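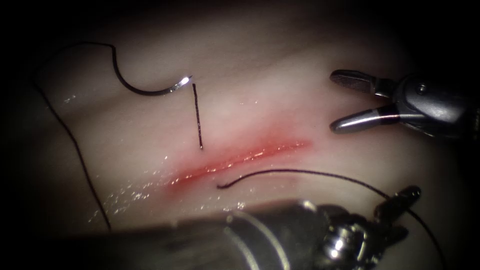 Suture pad on the bench, with the needle and thread lying on it and the two instruments to the right and in front.

Progress report to the Maderora fund, March 2024
From Keerthana Kartha, Brotham bench team

Hello all, and thanks for being patient while we got the second arm sorted. I'll keep this fairly short and put the full tables in the shared folder.

You paid for us to compare two sets of jaws, the Vadau ones with the grooved face and the plain Omoregie ones, on the same arms with the same controller. We've now finished 408 needle pick-ups with the Vadau jaws and are a good way into the matching set with the Omoregie pair. Shobha has been running most of these and she's got very quick at resetting the pad between goes!

My feeling so far (and it is only a feeling until Omar has been through the logs) is that the Vadau jaws hold a curved needle better once they've got it, but they're fussier about how you come in. If the wrist is a bit off, the needle rolls and you have to back out and try again. The Omoregie pair is more forgiving on the way in, then lets the needle twist when you start to push. Thread is another story – both of them snag it more than I'd like, and we're losing time to that.

The camera is the bit I'm least happy with. It's fixed, and whichever arm is working nearest to it goes soft and takes up a big chunk of the view. Shiny metal and a damp-looking pad don't help either, as you get bright spots that the needle finder sometimes takes for the needle. Raghavendra has tried turning the light down and says it's better, though then the corners go very dark. We'd like to try a second mount higher up before we change anything in the software.

Money: we've spent £1,760 out of the £2,309 for this stage, nearly all of it on jaws, pads and a replacement cable for the left arm. The higher mount should fit in what's left. Vasanthi has the receipts if you want them.

We're around 3 weeks behind the plan, all down to that cable. I still think we can finish both sets and the write-up by August, but I'd rather not promise the knot-tying runs as well. Could you let me know if you're happy for those to slip into the next stage? Shobha needs to book the bench either way.

Keerthana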